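Plamovum 台面筹码清点机
Dromon 出品，适用于持牌娱乐场的赌台、账房及筹码库

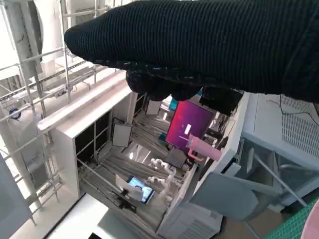

白色格架柜，左侧为细管金属架

产品概述

Plamovum 是一款放在账房或赌台旁使用的筹码清点机，用于开台、收台、补码、退码和交班时的清点与登记。操作员把筹码倒入料斗，机器按面额分拣，逐枚读取芯片，清点结束后生成一张明细单，并把同样的内容写入台账。没有芯片的旧筹码也可以清点，按直径和颜色识别面额，但不做单枚登记，明细单上会单独列为“无编号”。

本机只处理圆形筹码。方形大额筹码牌请使用 Danon 手持读取器登记，登记结果可并入同一张明细单。

适用场所

各地对筹码清点和留存记录的要求不同，有的监管机构要求补码单由庄荷、监场和账房各执一联，有的接受电子签名，有的要求两者并行。Plamovum 出厂时不预设任何一地的表单。订货时请注明牌照所在地，Nkosi 服务部会按场所提供的内部管制程序配置表单字段、签名顺序和打印联数。

部落娱乐场、赌船和临时场地也可以使用。临时场地如果没有固定网络，可以选单机模式，记录先存在机内，回到账房后再导入。

场所在设备启用前是否需要报批，由所在地法规决定。Dromon 可以提供技术说明、软件版本清单和校验值，供场所提交监管机构，但不代办报批手续，也不对审批结果作出承诺。

主要规格

机身宽度：257 毫米
清点速度：每分钟约 400 枚
分拣通道：5 条，另设退币口
识别方式：射频芯片读取；直径及颜色识别
显示：正面触摸屏，中文、英文、葡萄牙文界面
打印：内置热敏打印，可外接针式打印机打多联单
接口：有线网络、串口、USB
台账导出：CSV、PDF
安装方式：台面放置，可加装固定底板
机身颜色：深灰

清点速度是用同一面额的洁净筹码测得的。混合面额时速度会下降，筹码表面有胶渍或磨损严重时也会下降。

清点过程

开机后机器先自检，屏幕显示软件版本和校验值。场所可以要求操作员在每班开始时把校验值抄入班次记录，也可以设为自动打印。

操作员刷卡登录，选择业务类型。可选的业务有开台、收台、补码、退码、交班、库存盘点和争议复点。前四种必须输入台号，库存盘点必须输入库位号。

倒入筹码后按“开始”。分拣通道满时机器会停下，等通道清空再继续，已经清点的数目不会丢失。无法识别的筹码进入退币口，屏幕显示原因：读不到芯片、芯片编号不在本场名单内、直径不符，或者面额已停用。

清点结束，第二位人员刷卡确认。同一张卡不能既清点又确认。如果两人对结果有异议，选“争议复点”，原记录保留，复点结果另起一条并标明关联。

台账与权限

每条记录包含业务类型、台号或库位号、各面额枚数、总额、两位人员的卡号、时间和机器编号。记录写入后不能修改，也不能删除，更正只能用冲销的方式另记一条。

权限分为操作、确认、主管和审计四级。审计级账号只能查看和导出，不能发起清点，适合交给内部审计或驻场监管人员使用。账号的开设和停用本身也会记入台账。

机内存储满后不会覆盖旧记录。剩余空间不足时屏幕顶部会出现提示，主管可以导出归档，归档完成并核对校验值后才能释放空间。归档文件可以在普通电脑上用随机附带的查看程序打开。

停用面额与换版筹码

场所更换筹码版本时，主管在“筹码名单”里把旧版本设为“只收不出”。处于这种状态的筹码可以在退码和账房兑换时清点，不能用于开台和补码。兑换期过后改为“停用”，再出现时一律进入退币口。

芯片编号名单由筹码制造商提供，格式为文本文件。导入前请核对文件行数和送货单上的枚数。名单导入需要主管和审计两级账号同时在场。

与其他系统连接

Plamovum 可以把记录发送到场所现有的赌台管理系统。标准接口文件随机提供，字段说明见附带的技术手册。连接由场所的系统供应商完成，Nkosi 服务部可以在测试阶段提供远程协助。

连接中断时清点照常进行，记录在恢复连接后按时间顺序补发。补发的记录带有标记，方便对账时区分。

机器不与角子机联网，不处理现金和票据，也不读取玩家会员卡。

包装内容

主机一台
电源线一条（按收货地插头规格）
料斗盖及钥匙两把
热敏纸卷
校准筹码一套，装于封口袋内
清洁刷及无绒布
操作手册、技术手册

固定底板、外接打印机、Danon 手持读取器和员工卡读卡座需另外订购。

安装要求

台面须平整，能承受机身和满载筹码的重量。机器右侧留出打开维修门的位置，背面不要贴墙。机器不宜放在空调出风口正下方，也不宜与其他射频读取设备紧挨着摆放，两者同时工作可能造成误读。赌台内已装有读取天线的，请把清点机放在天线范围之外，安装后用校准筹码测试。

清点口应处于监控摄像机的视野内。具体角度和清晰度按当地规定执行，Dromon 不提供监控设备。

日常保养

每班结束后用刷子清理料斗和退币口。每周打开维修门，用无绒布擦拭分拣轮和传感器窗口。不要使用酒精含量高的清洁剂，会损伤传感器窗口的涂层。

校准每月做一次，用随机附带的校准筹码，按屏幕提示放入即可。校准结果会写入台账。校准筹码不是流通筹码，请与库存分开保管，遗失后向 Nkosi 服务部申请补发，补发的校准筹码编号与原来的不同，需要在机器上重新登记。

保修与维修

主机保修 3 年，自验收单签署当日算起。打印头、分拣轮皮圈和料斗盖锁属于易耗件，不在保修范围内，可单独购买。

维修门上贴有编号封条。每次开封由主管登录并选择原因，维修完毕贴上新封条，输入新编号。未登记而封条破损的机器，请先停用，由场所按内部程序处理后再报修。

送修前请导出全部台账。更换主板后，旧主板可以由场所自行保管或销毁，不必交回。

订货

Plamovum 只售予持牌场所、持牌供应商及监管机构。询价时请提供牌照副本、筹码制造商名称、筹码直径和现有芯片频率，并寄送每种面额的样品数枚。样品登记后测试，随报价单一并退回。

订货后由 Nkosi 服务部联系安排现场勘察。同一场所订购多台的，表单配置只收一次费用。跨司法管辖区运输的手续和通知期限按出发地与目的地的规定分别办理，交货时间以报价单所载为准。

手册和接口文件可向当地经销商索取，索取时请报机器编号。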